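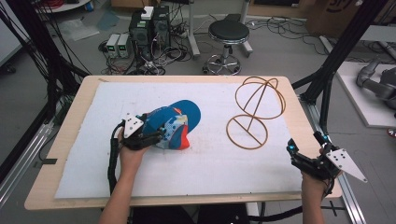 How to brush properly when you wear a fixed retainer

So the braces are off and you have been promoted to a thin wire glued behind your front teeth. Food loves it.

What you need
A soft brush, fluoride toothpaste, threader floss or small interdental brushes, and a mirror you don't mind spitting at.

Step 1
Tilt the brush upright and work behind the lower front teeth, first above the wire and then below it. Small strokes. You are not scrubbing a patio.

Step 2
Push the stiff end of the floss under the wire, pull it through and slide it up and down both sides of the gap. Move along and repeat. The first attempt takes an entire radio programme. By February you'll manage it during the adverts.

Step 3
Spit, don't rinse. Yes, it feels wrong.

If the wire comes loose, ring the Godcombe surgery and leave it alone in the meantime. Please don't glue it yourself. We can tell.

Page updated Tuesday, April 24, 2018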